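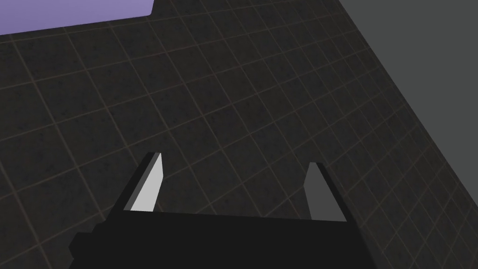

Simulator view courtesy of Sirora

Grumley 2 is out, and I've had it running on my desktop since breakfast!

If you missed the first one, Grumley is the free grasp planner from Sirora, the little software shop over in Trostwood. You give it a gripper model and a camera view, and it works out where the fingers should go. The old version tried 500 candidate grasps per cycle. The new one tries 895, and on my aging machine it still keeps up (the fan has opinions, but fine).

What I really like is the new wrist view. You look out past the open fingers at a plain tiled floor, and those thin grid lines make it so much easier to spot when your camera angle is off. I found a bad offset in my own setup in one coffee break, after fighting it for most of April.

Sirora also swapped in the Mirzaei solver for collision checks, so old config files need converting. There's a script for that, and it choked on one of mine – a stray tab, my fault. The download is 800 MB, so maybe don't start it on hotel wifi. Linux only for now, with a Windows build promised later.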